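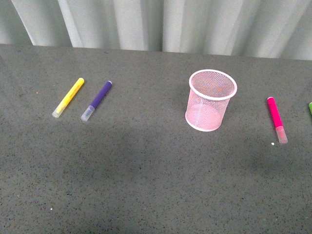

Collecting Demonstrations for a Cup-Filling Task: Project Report

Submitted by Amrit Beaudoin and Carola Voß
Supervisor: Pascal Lindemann
2019-02-13

1. Purpose

The Danladi project examines how many recorded demonstrations a learning system requires before it can place small objects in an open container. Our part of the work was limited to gathering the examples. Training and evaluation will be carried out by Hugo Guillot and will be reported separately in May.

2. Task definition

The task is to pick up markers lying on a table and place them, one at a time, in a pink wire-mesh pencil cup. Markers were chosen because they are light and inexpensive, and because their bright colors separate well from a dark gray tabletop. The clear caps were kept on throughout. A pale curtain was hung behind the table to keep the background plain.

An episode begins with the cup empty and the markers lying flat. It ends when the operator presses the stop key. Marker positions and angles were changed by hand between episodes according to a printed list of layouts prepared in advance. The order in which colors are picked up was left to the operator.

3. Recording procedure

Each episode was saved with the head camera video, the joint positions and the gripper command. The operator spoke a short note at the end, which was later typed into the Kimitz log. Sessions were limited to 77 minutes, as we found that operators became less consistent after that point.

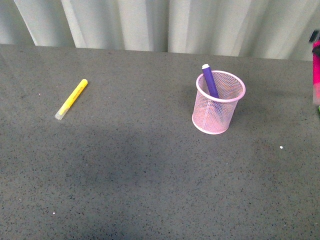

Figure 1. Purple marker in the cup, yellow marker still on the table.

The planned total was 200 episodes. Episodes were marked as accepted, repeated or rejected. A dropped marker did not lead to rejection if the operator recovered it within the same episode, and such cases carry a separate label in the log.

4. Difficulties

The mesh of the cup caused more trouble than expected. Our first labeling script treated a marker seen through the wall of the cup as lying behind it, and eight episodes had to be labeled again by hand. The soft shadow across the middle of the table also changed between morning and afternoon sessions. We did not correct for this, but the session time is stored with each file.

A second problem concerned the edge of the camera view. Markers placed far to the right were at times only partly visible. Six layouts were moved inward for this reason. Annelore Voß advised us to keep the earlier recordings in a separate folder, and this was done.

5. Remaining work

The typed notes must still be checked against the video. The layout list will be attached to the final version of the data set, together with the revised labeling script.

Contact: Danladi Project Office | © 2019 Danladi Project | Back to top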